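About us
Home | About us | What we record | Working here | Contact

Trisum collects demonstrations for robot learning. Companies and university groups come to us when they have a learning system that needs to be shown a job many times over, by people who can do it well, and who don't have the room or the staff to do the recording themselves.

We do not build robots and we do not train the models. We set up the task, teach our operators to do it through the arms, record it, check it and hand it over. Most of our work is with two-armed stations and small household or workshop jobs: hanging things up, sorting, folding, plugging in, opening and closing.

How we started

Trisum was set up by Anderson Siqueira, who had spent several years repairing packing machinery and then two more writing test software for it. The first station was put together in a rented unit with a second-hand desk and a pair of arms on loan from a customer. That customer wanted 300 examples of a lid being put on a jar. It took far longer than quoted, mainly because the first half had to be thrown out when we found that the clocks on the arms and the cameras had drifted apart. We have checked the clocks at the start of every session from then on.

The company moved to its present building on Hirkier Road in August. The building dates from 1931 and was a printer's before we had it. The floors are sound and there is good daylight on the north side, though we record with the blinds down for any job where the customer wants steady light.

Who we are

We are a small company. Operators make up most of the staff, and they come from all sorts of work – dental nursing, upholstery, school kitchens, a watch repairer who still does two days a week at his own bench. Steady hands help, but patience matters more. A new operator spends their first three weeks on practice tasks, and none of that goes into a customer's set.

Operators are employed by us and paid by the hour. We do not pay by the episode. We tried it for a short while and the recordings got quicker and worse.

Behind the operators there is a reviewing team, who watch every episode before it is accepted, and a workshop, where fixtures are made and arms are looked after. Anderson still runs the workshop.

What we record

An episode is one attempt at one task, from the start position to the end. For each episode we store the camera views, the joint positions of both arms, the opening of each gripper, and a short line of text saying what the operator was asked to do. Customers choose how that text is worded. Some want a single plain sentence, and others want the task broken into steps with a time against each one.

We keep failed attempts as well, marked as failed. A dropped object that is picked up again is kept in full and given its own label. Several customers have told us these are the part of the set they use most.

Each task has a task sheet, agreed with the customer before recording begins. It says what counts as done, what may be changed between episodes and what must stay as it is. For a hanging task, the changes might be the starting position of the arms, the object in the gripper, the hook to be used and what is already hanging on the others. Operators work through the changes in an order drawn up beforehand, so that the easy ones do not pile up at the start of the week.

Current work

Our longest-running set is Skernine, a collection of hanging and placing tasks on walls, rails and shelves. It stood at 2739 accepted episodes when this page was last revised, on 13 February 2021, spread over 49 task sheets. Keys on small wall hooks make up a good share of it. They are awkward: the hook is thin, the hole in the key is not much bigger, and the gripper fingers hide part of the view just as the two come together.
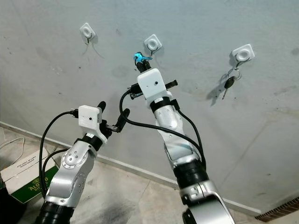
How we check

Every episode is watched once at full speed by a reviewer who did not record it. The reviewer marks it as accepted, failed or void. Void means something went wrong with the recording itself, such as a dropped camera feed or a gap in the joint data, and void episodes are deleted and done again at our cost.

A second reviewer then looks at a sample of the accepted ones. If the two disagree, the episode goes back to the person who wrote the task sheet, and the sheet is often reworded as a result. Roughly one sheet in five is changed in its first week.

Working with us

Most customers begin with a trial batch on one task. We send the files in the customer's own format, along with the task sheet and the reviewers' notes, and leave time for them to load the data before any more is recorded. Trajkovski, a maker of storage fittings, began this way and now sends us new hooks and brackets as they come off the line.

Customers own the recordings made for them. We do not resell a set or use it for anyone else. Skernine is our own, and can be licensed separately.

Visits are welcome on weekdays by arrangement. Please use the form on the contact page and say which tasks you have in mind, which arms you use and when you need the data by.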